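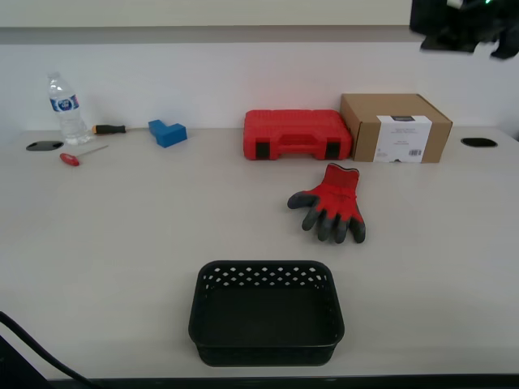 Störungsmeldung 418
Standort: Hillgate, Werkstattgebäude
Gemeldet am: 15. Oktober 2023
Bearbeitung: Mariama Ankrah
Status: in Beobachtung

Sachverhalt
Die Umwälzpumpe Jimico schaltet im Heizbetrieb nach etwa 60 Minuten ab. Die Räume im Erdgeschoss kühlen aus, am Regler erscheint Fehlercode 16. Ein Neustart behebt die Störung nur vorübergehend.

Maßnahmen
1. Anlagendruck geprüft, Wert im Sollbereich.
2. Heizkreis entlüftet, Schmutzfänger gereinigt. Bei Arbeiten am Schmutzfänger sind Handschuhe zu tragen.

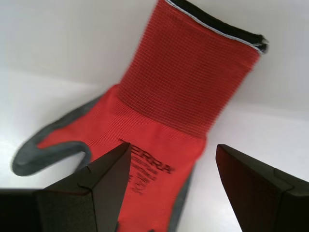

3. Steckverbindung am Regler gelöst, Kontakte gereinigt und neu gesetzt. Nachlaufzeit auf 180 Sekunden eingestellt.

Ergebnis
Im anschließenden Probelauf trat der Fehler nicht erneut auf. Der Ersatzregler ist über das Lager Fultcombe vorgemerkt. Die Meldung bleibt bis zur Wartung im Januar geöffnet.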